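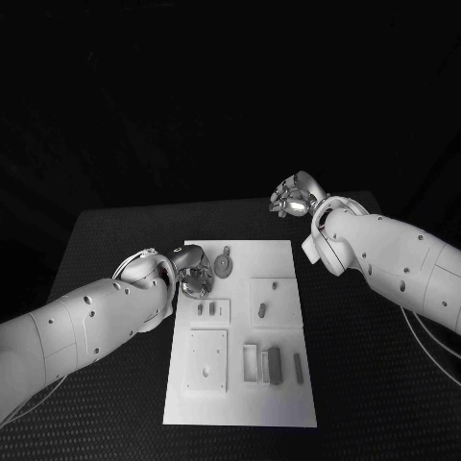 Jeptoo Ogola wants to know why the pegs are next to the disc when every other practice board she has used keeps the pegs in a row along the front.

Fair question. The three pegs have their own small panel near the back, and the disc is beside it. I like the fiddly things at the far end. You have to reach for them, and a long reach is where my work gets sloppy.

For anyone new, this is a board for practicing assembly. You pick a part up, fit it, take it out again and put it back. I started with a Jatura kit and have been changing it since August.

The large panel on the right, the nearly square one with the raised border, is the part I changed most. It used to hold a dial. Now it has one grey peg up near the top edge and a dark oblong piece lower down. More open space around each part, fewer knocks.

The border stays. I had a flat version before this and small parts slid straight off it onto the floor.

The square plate at lower left has holes at the corners and one oval hole near the middle. Everyone asks about the oval. An oval makes you think about which way the part is turned before you push. With a round hole you can get away with anything.

Lower right is the row. The open box is at the left end of it, long side running front to back, and the narrow light grey block comes next. I want to be able to work along that row left to right without moving my feet.

Jeptoo again, asking if the mat matters. Yes, more than I expected. Mine is dark with a fine texture, bought as an offcut from Mrema. A white board on a dark mat is easy on the eyes, and a dropped part doesn't skate away. On a bare tabletop I lost a peg every session.

The mat cost more than I wanted to pay. I tried a cheap shelf liner first – it bunched up at the corners and the board never lay flat.

Sizes, because two of you asked. The parts are Ultis catalog pieces, and the ones I reorder most are 3215 and 3864. The second is the better fit if your holes have worn loose. Mine have.

I do 8 rounds, then stop. A round is every loose part out and back in. Past that I get careless and start forcing things, and that is how you chip a plate.

I'm at 200 rounds total on this layout. The three-peg panel is still my slowest. The thin one on the right takes me longest to line up.

If you're building one, leave the long side of the board running away from you. I had it sideways at the Durkbridge open bench and kept bumping the row with my wrist.

Next change is a second small panel. Still deciding where it goes – probably not at the back. I'll post the layout when it's screwed down.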